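25 March 2026
Knitwear folding, second session, Vulham room

Carried on with the heavy knits today. The January sheet only covers T-shirts and thin jerseys, and the steps don't carry over to anything with thick cables. Worked on the bed again with the striped bedding left on. The mustard cable-knit is still the hardest piece in the pile, so most of this entry is about that one.
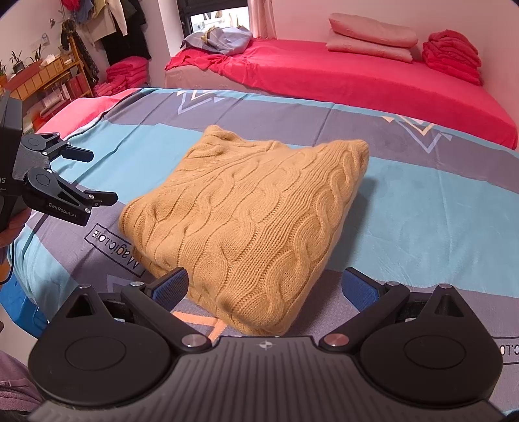
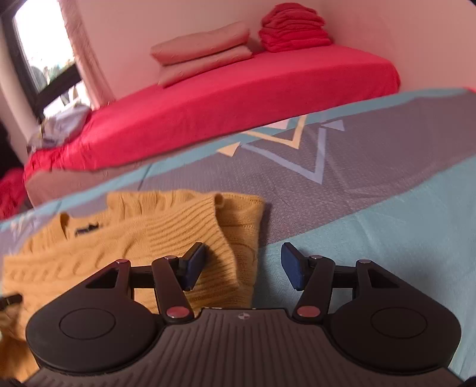
Mustard cable-knit on the turquoise and gray bedding.

Method I settled on for the thick knits:

Lay the sweater face down and pull the hem straight. Smooth from the middle out to the sides with a flat hand. Don't pull on the cuffs, they stretch and stay stretched for the rest of the session.

Bring one side in to the middle, then lay that sleeve straight down along the body. Same on the other side. On thin jerseys we cross the sleeves over each other. With the cables that makes a lump in the middle and the top layer slides off it.

Fold up from the hem in two goes, not three. Three gives a smaller bundle but it springs open when you let go. Press down with the forearm for a moment before lifting the hand away.

Tuck the ribbing in last.

Tried the Albers folding board for comparison. It is fine for shirts. For this it is too narrow, and the side flaps won't stay over once the sleeves are in. Put it back on the shelf. The Dutell storage box takes 4 of the heavy knits if they go in on edge. Laid flat, the top one gets pushed around by the lid.

Drawer test: the bundle goes in with the fold toward the front. Other way around, the loose edge catches on the drawer runner. Should go on the sheet.

Bedding: the sheet rides up when you smooth hard toward the headboard. I re-tucked it 2 times. Smoothing across the bed is better. A table would be better still, but the Killine table is too low for my back and the top is slippery.

Pile weight is 3930 g on the kitchen scale, everything in one bag. That is over what the upper shelf should hold by my reading of the label, so the bag goes on the floor of the closet for now.

Still to do:
Rewrite the January sheet with a separate part for thick knits.
Try the same steps on the gray cardigan, buttons done up first.
Find out whether the 1000 mm shelf from the other room fits the closet. Measure the brackets too.
Get a lint brush. The old one sheds more than it picks up.

Left the thick knits stacked at the foot of the bed, T-shirts back in the drawer.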